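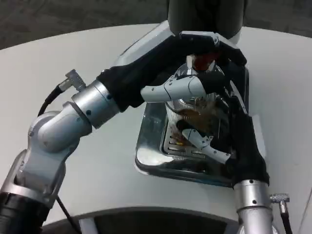
The question of why people renew a season ticket at a small football club has usually been answered with reference to results, and we began our own work expecting to do the same. A side that wins will keep its supporters, one that loses will shed a few, and the rest is a matter of price. What we heard in the first interviews at Bincombe Town made us widen the net a good deal. Supporters spoke about the walk to the ground, about who sat next to them, about whether the office answered the telephone, and (more often than we had bargained for) about the small comforts of the afternoon. Hospitality at this level can mean nothing grander than a stainless-steel tray set out on a white table, and yet people had firm opinions about it and were very willing to share them. We have therefore treated the season ticket as a purchase of a whole run of afternoons, of which the match is the central part, and the section that follows sets out what the renewal records and the interviews told us when they were read side by side.

Four clubs took part: Bincombe Town, Predano, Manninen Athletic and Clunetti. All of them play below the fully professional divisions, all own or hold a long lease on their ground, and all sell a season ticket which covers home league matches and leaves out cup ties. They differ in most other respects. Bincombe Town sits in a market town with no rival club within easy reach by bus, while Predano shares its catchment with a much larger neighbour and has learned, over the years, to arrange its kick-off times with one eye on that neighbour's fixture list. Manninen Athletic was promoted during the period we studied. Clunetti was not, and in fact had a rather miserable season, with a change of manager in November and a long stretch without a home win. We were grateful to have such a range, although it does make tidy comparison harder, and we would ask the reader to keep this in mind.

The survey went to season ticket holders at all four clubs, and 775 people returned a form that was complete enough to use. From those who ticked the box to say they would be happy to talk further, we interviewed 23, mostly at the ground before a match and in a few cases at home over the telephone. We tried to speak to people who had let their ticket lapse as well as to those who had kept it. The lapsed holders were harder to find, as one might expect, and they are fewer among our interviews than we would have liked. Those who did talk to us were generous with their time and very often still came to matches, paying at the gate when it suited them. It would be wrong to think of them as lost to the club. Several said they were spending less and enjoying it just as much, which may be uncomfortable reading for a club secretary trying to plan a budget in the summer.

The first thing to report is that league position told us less than we had supposed. At Manninen Athletic, where promotion might have been expected to bring a rush of renewals, the supporters we spoke to had for the most part decided before promotion was settled. They had renewed early for the discount, or they had renewed because they always did, and the promotion came to them as a pleasant bonus. New buyers were another matter, and the club did well with them, but they fall outside the question we are asking in this section. At Clunetti the poor season was grumbled about at length in every interview. It was grumbled about fondly, though, and a number of people spoke of renewal as a kind of good manners towards a club that was having a bad time of it.

Price mattered to nearly everybody and decided things for rather few. Our interviewees could tell us to the pound what they had paid, and they could usually tell us what the ticket had cost the year before as well. What bothered them was any rise that came without a word of explanation. Predano had put its prices up in the spring with a letter from the board which set out the cost of the pitch works and the floodlights, and the letter was mentioned warmly even by people who had not read it to the end. Another of the clubs (we have agreed not to say which) changed its prices on the website alone, and the people who found out at the ticket office window were still cross when we met them. The difference in the sums involved was small. The difference in feeling was very large indeed, and we think it was one that a little care would have prevented.
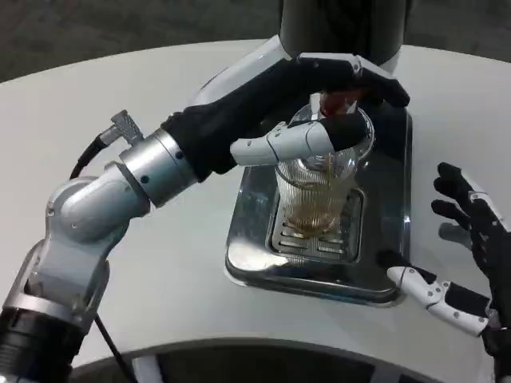 Figure 4. Clear glass cup on a stainless steel drip tray, gripped by a robot hand.

Seats and neighbours came up again and again, often without our asking. The typical holder in our interviews had sat in the same place for years and could name the people on either side, and many had first bought the ticket through one of them. When a neighbour stopped coming, through illness or a move or a falling-out with the club, the remaining holder began to wonder about stopping too. One woman at Bincombe Town told us that she had renewed twice after her brother died mainly so that the seat beside his would not go to a stranger. We do not wish to build too much on a single account, moving as it was, but it fitted with what others said in a plainer way. Clubs that moved people about, whether for building work or to make room for a family section, took a risk they may not have noticed. Where the holders had been moved together as a row, the move was forgiven quickly and in some cases enjoyed.

This has a practical bearing on how renewals are handled. All four clubs wrote to each holder separately, as the ticket is sold to one person at a time, and none kept any note of who sat with whom. The ticket office staff generally knew, of course, and at Clunetti the woman at the window could have drawn the main stand from memory. When she was on leave during the renewal period, however, two friends who had sat together for a very long while were given seats at opposite ends of the stand, and it took some patient letter-writing to put right. A simple field on the form, asking whether the holder would like to stay near anybody in particular, would cost next to nothing. We suggested as much to the clubs and were pleased to find the idea well received.
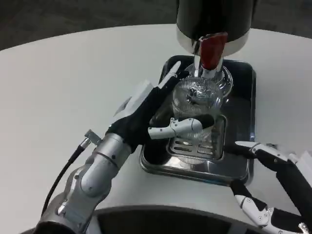 4.3 Timing of the renewal letter

The clubs also differed in when they asked. Bincombe Town and Predano sent their letters before the last home match, so that the form could be handed in at the ground, and supporters liked this very much. There was a certain pleasure in queuing with the form in hand, and the queue itself was a chance to talk over the season. Manninen Athletic waited until its division was confirmed, reasonably enough, and then sent everything by email in one go. Clunetti wrote late, for reasons to do with its printer, and some of its holders had by then spent the money on a summer holiday.

In the survey we asked people to say when they had made up their minds, and here we must be a little careful, as memory tends to smooth these things over. Of those who answered that question, 93 wrote in the margin of the form beside the boxes we had given them, and the notes are among the most useful material we have. A good many said there had been no decision at all. Others described a wobble, usually in the weeks after the season ended, when there was no football to look forward to and the garden or the grandchildren had begun to fill the free afternoons. The wobble seems to have passed by the time the pre-season friendlies were announced,

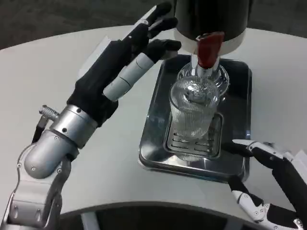

and it is in the gap between the two that a club is most likely to lose somebody who would otherwise have stayed. A letter that arrives during the gap has to do a good deal of persuading. One that arrives before the last match can lean on the habit of the season, and on the company of the people in the next seats, and asks very little of the reader beyond a signature and a cheque. We would not want to press this too far on the evidence of four clubs, especially as Manninen Athletic asked late and did perfectly well.

It should be added that early letters place a burden on the office. Prices have to be agreed while the present season is still being played, and a board that does not yet know its division, or its manager, may be reluctant to commit itself. Predano dealt with this by offering existing holders the old price until a fixed date and settling the new one afterwards. The arrangement was popular, and the interviewees understood it without difficulty. Bincombe Town was considering something similar when our fieldwork ended — the matter had been put down for discussion at its summer meeting — and we hope to return to the club after another full season of renewals. Payment by instalments, which all four clubs now allow in one form or another, is taken up separately in the next section.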